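Robot doing the cleaning rounds at work – what happens to our jobs?

Lilitz27
I'm one of the cleaners at a serviced-apartment company called Bretico. Management is bringing in a humanoid robot to help with room turnovers: trash, wiping down, the small stuff. We've been told it will "free us up," and the last thing I was freed up from was a parking space. Has anyone worked next to one of these? Do they cut hours?
Posted Oct 1, 2019

Kettle
They will cut hours. They always cut hours. My cousin's warehouse got robots and now it's all robots. Look for something else.

Octavian Oprea
I supervise housekeeping at Hirkico, 425 units, and we've had one for a while. Nobody on my crew lost hours, but the hours changed shape. Ask these things before it arrives:

Who is responsible for it during a shift? With us it was "everyone," so it was Mara until she asked for a higher rate. She got it. Get this in writing.

Who resets the room targets? Ours went up in the first week, based on a demo in a room with no guest luggage in it. It took 3,565 logged turnovers before head office agreed to bring them back down.

Does its time count as yours? If you stand there waiting while it deals with a wastebasket, that is work, and it goes on the sheet.

As for the job itself, I do less bending, and my back is grateful. I also do a lot more moving of chairs, cords and rugs, which used to be the guest's mess and is now my "site preparation." The training was one afternoon and a booklet. Ask for paid training, and ask for more than the booklet.

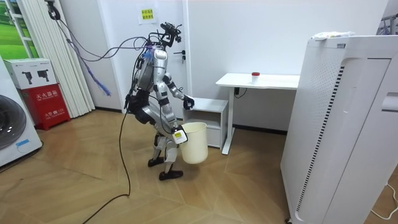 Last thing, keep your own notes on what you finish and what it finishes. The monthly report gave it credit for every bin on my floor, including the ones I emptied myself. We got that fixed in October, after I brought in my notebook.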